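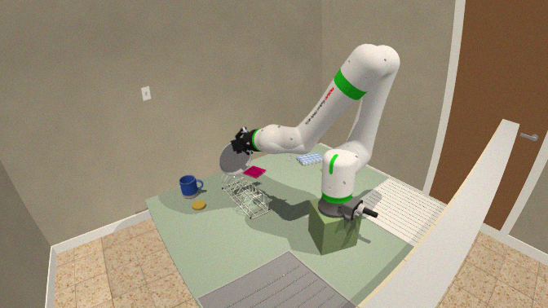
The simulated workcell shown at the open day, with the plate held near the end of the dish rack.

Visit Report: Open Day at the Endlow Robotics Laboratory

On Wed 30 March, a delegation from the Tannous Center for Technical Education attended the spring open day of the Endlow Robotics Laboratory. The delegation was led by Elie Moussa, head of the Center's automation program, and included eight students in their second year of study. The purpose of the visit was to learn how household handling tasks are developed in simulation and to decide whether a similar unit should be added to the Center's own course.

Visitors were received in the main lobby by Brynhildur Steinarsdóttir, director of the laboratory, who gave a short welcome and outlined the schedule. The open day drew 113 registered guests, and groups were kept small so that everyone could see the screens. Our group was assigned to the second morning session, which lasted 40 minutes and was held in the simulation room on the upper floor.

The session was presented by Nizar Semaan, a senior engineer on the project known as Grorkuver. The project studies how an arm with a gripper can handle ordinary kitchen items, and all of the work shown to us takes place in a computer-rendered room. Mr. Semaan explained that the laboratory prefers to build a complete setting, with walls, a door and a tiled floor, and to place several items on the table besides the ones needed for the task. In the workcell we saw, these included a dark blue mug and a folded checkered cloth.

The task under discussion was the handling of a single round plate at a wire dish rack. Mr. Semaan described it as a good teaching case. A plate is thin at the rim and wide across the face, and a small error in the angle of the wrist becomes a large error at the opposite edge. The students were asked to suggest where they would grip it before the laboratory's own approach was discussed, and opinions in the group were divided. 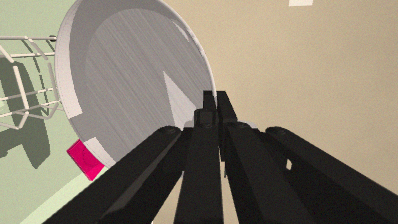

Gripper and plate at close range, with part of the wire rack at left.

The second part of the session dealt with close views of the gripper. Mr. Semaan pointed out that a view of the whole room is useful for planning a path, but says little about contact between the fingertips and the rim. Close views answer a different set of questions: whether the fingers are square to the edge, how much of the plate is hidden by the mechanism, and what else lies nearby. Students were encouraged to come up to the screen and did so readily.

Somtochukwu Mohammed, who maintains the object models for the project, then spoke about surfaces and light. She reported that shadows received a good deal of attention during the winter, after a review held in December found that the early rooms were lit too evenly. The current rooms have strong patches of light and shade on the tabletop, and a program that relies on clean outlines will have difficulty with them. Our students had worked only with plain backgrounds until now, and this part of the session prompted the most questions.
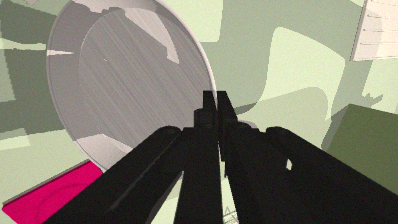 The fingertips at the rim of the gray disc, against the light and dark greens of the surface.

One student asked whether the finish of the plate made any difference. Ms. Mohammed replied that it did. Fine streaks such as those on the inner face can be mistaken for edges, and the team tests each task with more than one finish for this reason. Another student asked how the laboratory decides that a grasp is good enough. Mr. Semaan answered that the team sets the limits in writing before any trial is run — a practice that Mr. Moussa asked our students to note for their own project reports.

Discussion continued over coffee with Jihad Matar of Fleltska, the firm that advises the laboratory on training materials. Mr. Matar described a two-day course for instructors and provided a printed outline, which has been placed in the program office for staff to consult.
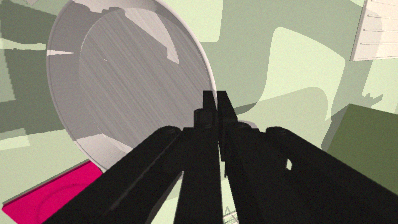
The nearly closed fingertips beside the pale rim of the dish.

Following the visit, the delegation submits 2 recommendations. First, the Center should introduce a simulation exercise in object handling in the second-year course, beginning with one item and one rack. Second, an instructor should attend the course offered by Fleltska before the exercise is written.

The Center thanks Ms. Steinarsdóttir and her staff for their hospitality and for the time given to our students' questions. Students who attended are reminded that their individual visit notes are to be handed in to Mr. Moussa at the program office.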